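Quelles sources pour l'histoire des cantines d'entreprise avant leur reprise par la commune ?

Forum Histoire sociale et archives > Méthodes et sources

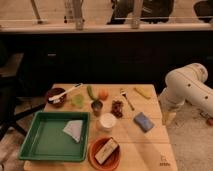 Légume vert et petit bol sur une table en bois clair.

qcao
Bonjour,
Je prépare un mémoire sur la cantine ouvrière des filatures Runelard, ouverte par une société de secours mutuels puis cédée à la commune. Je dispose des procès-verbaux de la société (18 registres, série continue) et des délibérations municipales. Il me manque la comptabilité de la cantine elle-même. Les procès-verbaux mentionnent un « livre des repas » que je ne retrouve dans aucun inventaire. Quelqu'un a-t-il travaillé sur ce type de document ?
Quyên Cao

umbelle_56
Le livre des repas est rarement conservé comme pièce autonome. Chercher d'abord dans le fonds de l'entreprise, en annexe des livres de paie : quand le prix du repas était retenu sur le salaire, le comptable recopiait les totaux par quinzaine. Vérifier aussi les dossiers d'approbation des statuts côté préfecture.

Rizk
Pas d'accord sur l'ordre. Si la cantine relevait de la mutuelle, l'entreprise n'avait pas forcément accès aux comptes. Je commencerais par le dossier de cession. Une commune qui reprend un service demande un état de l'actif et du passif, et les pièces justificatives sont souvent restées en mairie.

umbelle_56
Cela suppose une cession en bonne et due forme. Dans le cas que j'ai étudié (société de Pallum, même secteur textile), la reprise tient en une délibération de 10 lignes, sans annexe. La retenue sur salaire, elle, laisse toujours une trace.

Rizk
« Toujours » est excessif. À Pallum il y avait retenue. Ailleurs on payait par jetons, achetés au guichet. Aucune trace en paie dans ce cas.

qcao
Merci à tous les deux. Les procès-verbaux parlent bien de jetons, du moins les premières années. Ensuite le vocabulaire change : on trouve « cachets », puis « bons ». Je ne sais pas s'il s'agit du même système.

t.lacombe
« Bon » désigne souvent un repas pris en charge par un tiers - bureau de bienfaisance, patron, caisse de chômage. À distinguer du jeton payé par l'ouvrier. Si le terme apparaît seul à partir d'une certaine date, cela peut signaler un passage de la prévoyance à l'assistance, donc un point central pour le mémoire. Relever les occurrences avec la cote et le folio.

Rizk
Prudence. Un changement de secrétaire suffit à expliquer un changement de mot. Comparer les mains avant de conclure.

t.lacombe
Exact pour les mains. Mais les deux peuvent coïncider, et les délibérations du bureau de bienfaisance permettent de trancher : si la commune remboursait des bons, la dépense y figure.

qcao
Je viens de reprendre le registre concerné. La main change en janvier, et « bons » apparaît à la séance suivante. L'hypothèse du secrétaire tient donc pour l'instant. Le bureau de bienfaisance est coté à part, je demande la communication.

umbelle_56
Demander en même temps les liasses non classées. Le fonds Umura, versé par un ancien gérant, contient 90 pièces de ce genre, décrites à l'inventaire par un seul mot : « divers ».

qcao
Noté. Le fonds Umura est consultable sur autorisation, le formulaire est parti ce matin. Je mettrai les cotes dans ce fil dès que j'ai la réponse.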